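4.3 Loss of Target After Wrist Rotation

The most frequent serious fault in the simulated kitchen trials was loss of the target object during approach. Of the 50 trials reviewed for this section, 38 ended in a safety stop, and in most of these the planner had no usable estimate of the object's position when the stop was issued. The arm was controlled by the Ondari planner, with the wrist camera as its only source of visual input.

Two kinds of view must be told apart in the logs. In the first, a large, plain surface fills much of the space between and beyond the open fingers, and the image offers few features for the position estimate. In the second, a small colored object lies within the gap between the fingers, and handles and panel edges provide further points of reference.

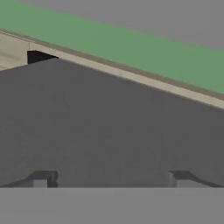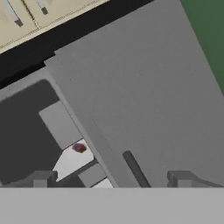
Figure 2. Simulated wrist camera views from the kitchen trials, with the gripper fingers visible in the lower part of each view.

The Ondari planner treated both kinds of view in the same way. When the object detector returned no result, the planner kept the last known position and continued to move toward it. No limit was placed on the age of that position. In one trial the stored value was 1240 control steps old when the contact monitor halted the arm. The logs contain no warning before the halt, as the planner reported a valid target throughout.

The fault was first reported by Yao-tsung Chien during a review of the contact records in March. It had been classed until then as a grasping error, and earlier changes to finger spacing and closing speed had no effect on the rate of safety stops.

A time limit on stored positions was then added. Once the limit is reached, the arm stops and backs away along its most recent path until the detector returns a result. The limit does not address cases in which the detector reports a false match on a plain surface. Such cases occurred in 2 trials and are treated separately in Section 4.4.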